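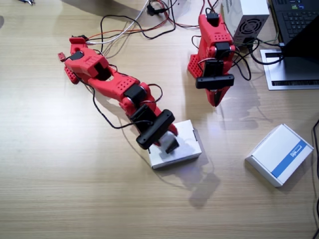 The two red arms on the bench, with the larger one's gripper down on a small white box.

Reading time: 6 minutes

From: Leandro Olivares
To: bench-arms list
Date: 31 Oct 2020
Subject: Re: Tudari twin kit – is it worth the money for light handling?

On the Tudari twin kit, Vonddale wrote:

> We are looking at the Tudari two-arm kit for a small packing demonstration
> and would like to hear from anyone who has built one. The supplier's page is
> thin on detail. Specifically:
>
> - How long did assembly take, and was anything missing?
> - Does the parallel gripper hold small cartons without crushing them?
> - Is the bundled power supply adequate with both arms moving?
> - Is the software usable as shipped, or did you write your own?
> - Would you buy it again over the Echeverría single arm?
>
> Payload on our side is low. Cartons only, nothing with sharp corners or a
> finished surface that matters. Budget is fixed, and we would need to order
> before the December break.

I have had the kit since the summer and have used it on most working days. Answers in your order, followed by some points you did not ask about.

Assembly. I bought the version with printed parts supplied, not the files-only version. The two arms took me six evenings, of which one was lost to a servo given the wrong ID. The manual tells you to set IDs after the arm is built. Set them first, one servo at a time on the bench, and mark each case with a pen. Once they are daisy-chained and two share an address, you will be taking the elbow apart again. Nothing was missing from my box, but the screws come in a single bag and two of the lengths differ by very little. Sort them before you start. A long screw in the wrist housing will go through into the servo case.

The printed parts are decent. The holes in the links came out clean. I had to ream the shoulder bore on one arm and shim the same joint on the other, so tolerance is not consistent between sets. If you print your own, print the shoulder first and check the fit before committing to the rest.

Gripper. It will hold a carton, with conditions. The jaws close in parallel and the opening is enough for small flat boxes across the short side. Default closing force is too high. The stock configuration drives the jaws to a target position and lets the servo push until it gets there, so a light carton will bow inwards before anything stops. Lower the torque limit and close to a position slightly inside the box width. I use a limit of 180 in the servo's own units, and that has been safe on everything I have tried. Below that, the box slips as the wrist turns.

Flat boxes lying on their largest face are the hard case. The jaws need something to close on, and a shallow box leaves little side wall. If you come down too low the gripper presses on the lid or the table and the shoulder servo takes the load. I add a touch-down check: descend in small steps, read the shoulder current, stop on a rise, back off slightly, then close. It is slow but it has saved me a stripped gear. I would treat this as compulsory for your application and not rely on measured heights, as the arm sags at full reach and the sag is not the same at every angle.

Power. The supply will run both arms together if the moves are gentle. If both shoulders start from a low pose at full acceleration, the voltage dips and the furthest servo on one chain drops off the bus. The symptom is a read timeout at the wrist, which sent me looking for a bad cable for most of a day. Staggering the start of the two arms cured it. A larger supply would also cure it, and if you intend to run the arms in public I would fit one. Check the lead gauge as well. The supplied leads are thin for their length.

Cabling. This is the weakest part of the kit. The servo cables are left to loop outside the links, and there are no clips or guides on the elbow. With too little slack the wrist cable goes tight when the arm folds; with too much it drags over the table and can catch a box. I have left mine loose while I keep changing the reach, and you can see the loops in the picture. Standport sell a set of printed clips that fit the links. I have not used them. Two hook-and-loop ties on each arm would probably do the same job.

Software. Usable for a first movement, not for work. The supplied program will jog joints, record poses and play them back. It has no collision check between the arms and no idea where either base is relative to the other. I wrote my own layer over the serial interface, which came to 1540 lines including the touch-down routine and a crude keep-out zone down the middle of the table. You could do it in fewer. The serial protocol is properly documented, and that counts in the kit's favour.

One fault to know about: in the firmware I was shipped, build 3801, a stop command sent during a recorded playback is held until the current pose finishes. It does not interrupt the move. Do not treat the on-screen stop as a safety function. Put a physical switch in the servo supply line and keep it within reach. Bear in mind that cutting power lets the arms fall, so do not leave anything under them that you care about.

Repeatability. I have not measured this with proper instruments and will not quote a number. In practice, picking a carton from a taped corner and setting it down on a second mark is reliable for a morning, after which the shoulder has warmed up and the placing drifts. Re-homing at midday brings it back. Handing a carton from one arm to the other is much less dependable. Both arms carry their own error, and the jaws on the receiving side need to open wide to allow for it. I gave up on hand-overs and now put the box down on the table and pick it up again with the other arm.

Against the Echeverría. I had one on loan before buying this. It is stiffer, its gripper has a real force setting, and the cables run inside the links. It is one arm for more than the price of the two here. If your demonstration can be done with a single arm, buy that. If it must show two arms sharing a bench, the Tudari is acceptable provided somebody on your side is willing to write code and take the thing apart occasionally. I would buy it again for my own use. I would not hand it to someone expecting a finished product.

A few further notes:

- Clamp the bases. Even at modest speeds an unclamped base will creep, and your recorded poses will then be wrong by an amount you will not notice at first.
- Order spare shoulder servos with the kit. I have replaced one. The elbow and wrist have given no trouble.
- The jaw faces are smooth. A strip of thin rubber gives a better hold on coated card and lets you lower the torque limit further – I am still trying different grades.
- Keep the laptop out of the sweep of the nearer arm. The default home pose swings wider than the diagram in the manual suggests.
- Support replies by e-mail, usually within a few days. They answered the servo ID question correctly and have not answered the one about the stop command.

On your December date, delivery of mine was quoted at three weeks and took five. I would order now or plan the demonstration for the new year.

I can send the touch-down routine to anyone who wants it. It is written for my servo numbering, so you will need to edit the table at the top of the file. If anybody has the Standport clips on a Tudari arm, I would like to know whether they survive a full fold at the elbow.

Leandro Olivares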